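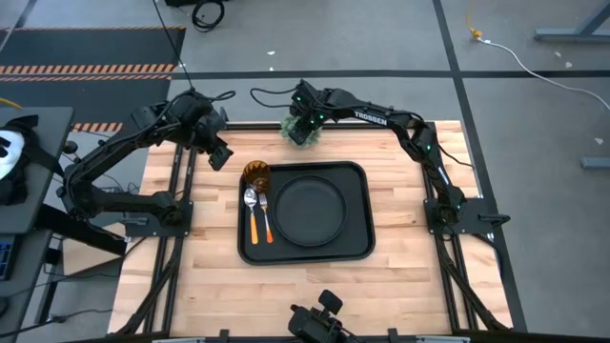

Two arms over a light wooden tabletop.

PRESS RELEASE - FOR IMMEDIATE USE

Bodley parish to host relic of St Molefe for Monday vigil, first visit in a generation

The Roman Catholic parish of Our Lady, Bodley, will receive the travelling relic of Blessed Molefe of Kalari this September. Doors open 7.30am on the Monday. Mass at noon, vigil through the evening, church stays open until the last person has gone home. All welcome, Catholic or not. No tickets, no booking, no charge.

(Correction to the heading on the first version sent out: Molefe is Blessed, not yet Saint. Apologies, the heading above went out before it was checked. Please use Blessed in print.)

Who was Blessed Molefe

A lay brother. Born in the hill village of Kalari, the youngest of a herding family, date not recorded. Went to the mission at Prorine as a boy to carry water and stayed for the rest of his life. Never ordained. Never asked to be, as far as the house records show. He was put to work on the gate, and later in the infirmary, where he sat up at night with people who had no family to sit with them.

He could read a little, slowly. The only writing we have in his own hand is a small book of prayers for the dying, copied out over several winters and known as the Kalari Book. It has 397 short prayers in it, most of them a single line. Many are in the language of his village and were put into English only after his death. The brothers at Prorine still use it every night at Compline, one prayer each evening, and start again when they reach the end.

During the fever year he moved his bed into the infirmary and did not move it back. Those who survived spoke of him for the rest of thier lives. He died in the same ward, of the same illness, and was buried by the gate at his own request. People began leaving small stones on the grave almost at once. They still do.

What is coming to Bodley

The relic is a small piece of bone in a plain glass and silver case, brought by 2 of the brothers from Prorine. It will be placed in front of the Lady altar. With it comes a facsimile of the Kalari Book, which visitors may handle. The original is too fragile to travel and stays in the community library.

There has been some confusion locally about what a visit like this is for, so a word on that. Catholics do not worship relics. We honour the person and we ask their prayers, in the way you might keep something of your grandmother's and talk to her when you hold it. Anyone who would prefer simply to sit at the back and be quiet will be left to do so.
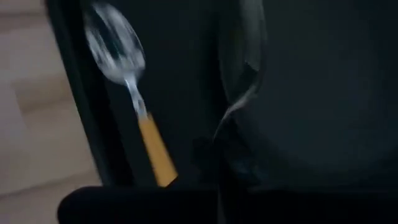
Order of the day is as follows. Times may slip a little in the evening, please be patient with the stewards.

7.30am Doors open, relic recieved at the west door, morning prayer
9am School visit, church open to all as usual
Noon Mass of thanksgiving
1.30pm Anointing of the sick, side chapel
3pm Quiet hour. No music, no talks
4.30pm Talk in the hall on the life of Blessed Molefe, with time for questions
6pm Rosary
7pm Vigil begins. Readings from the Kalari Book, in English and in the original
9.30pm Compline and blessing, followed by private prayer

Confessions throughout the afternoon and again during the vigil. Look for the light over the door.

Printed prayer cards are being prepared, 2000 of them, with one prayer from the Kalari Book on the back. Please take one for a neighbour who cannot get out. If there are any left on the night they will go to the hospice and to the care homes on the Prorine Road (named for the mission, long story, the parish has been sending parcels there since before the present church was built).

Getting there

The church car park will be closed all day except for blue badge holders and the minibus. Use the field behind the school, entrance on the lane. It will be signed. If wet, the lower half of the field will be shut and cars sent to the market square, ten minutes on foot. The usual bus stops outside. Step-free access by the north door. Hearing loop in the nave but not in the hall, sorry, we are working on it.

Those coming for the anointing who need a chair kept should ring the parish office beforehand. Carers welcome to be anointed too, if they are unwell themselves.

Tea and soup in the hall from mid-morning. Free. A basket by the door for anyone who wants to give something, all of it to the infirmary at Prorine, which still runs and still takes in people with nowhere else to go.

Statement from the parish

"We are a small parish and this is a big day for us. Blessed Molefe did nothing that would have got him into a newspaper. He opened a gate and he sat with the dying. A good many people in Bodley have done the same for a husband or a mother, through the night, and we hope they will come and feel that somebody knows what it cost them. Names of those who have died can be written in the book at the back of church, and they will be read out at the vigil, every one, however long it takes."

Names can also be sent in to the office before the day, by post or through the door. Please write clearly, in capitals if poss.

The cause

The cause for the canonisation of Blessed Molefe remains open. Anyone who believes they have received a favour through his prayers is asked to write it down, simply and with dates where they can, and give it to one of the visiting brothers. Medical letters helpful but not needed at this stage. Everything is treated in confidence.

Notes for editors

Press welcome at the noon Mass and at the talk. Please no photography during the anointing, the confessions or the quiet hour. No flash at any time. Nothing to be put on the altar or leant against it, including bags.

The brothers are happy to talk to local papers and radio after the talk, in the hall. They would rather not be named in print. "A brother of Prorine" is fine.

Pronunciation, for broadcasters: Kalari has the weight on the second part, ka-LAH-ri. Molefe has three beats, mo-LEH-feh.

A short life of Blessed Molefe, eight pages, is available from the parish office on request. Office open weekday mornings.

Ends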